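Kolteck Nisik Wipe-Clean Wall Panels

Sold singly or as a room set. In stock at our Sillham warehouse.

Wallpaper is a lovely idea until a child meets it with a yoghurt. The Nisik range is for playrooms, waiting areas and any other wall that lives at elbow height and expects trouble. Panels go up with the clips supplied and come down again when tastes change, usually the week after you finish.
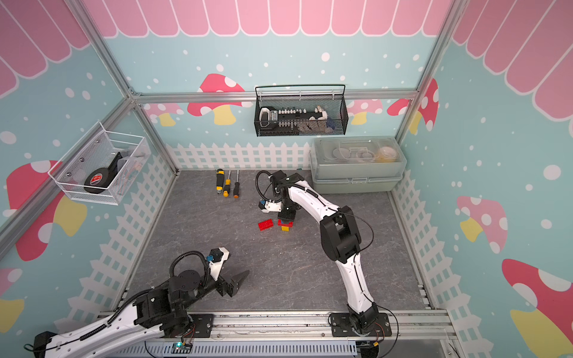 Each panel is 79 cm wide and trims with a sharp craft knife. Measure first. Our returns shelf is largely made up of panels belonging to people who measured afterwards. The surface takes a damp cloth and mild soap, and most crayon gives in with a bit of patience. Permanent marker is permanent – the clue is on the pen.

There are 23 designs in the current range, from plain colours to things with faces. Order a sample if you're unsure, as pinks in particular look different under kitchen lighting.
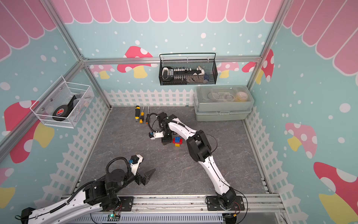 Corner trim is sold separately, which we know is annoying. One length does a standard corner. Let the panels lie flat overnight before fitting or they will curl, and sulk.

Not suitable for showers, saunas or behind a hob.

Order code: 1475
Guarantee: 3 years, crayons excepted
Delivery: kerbside only, so bring a friend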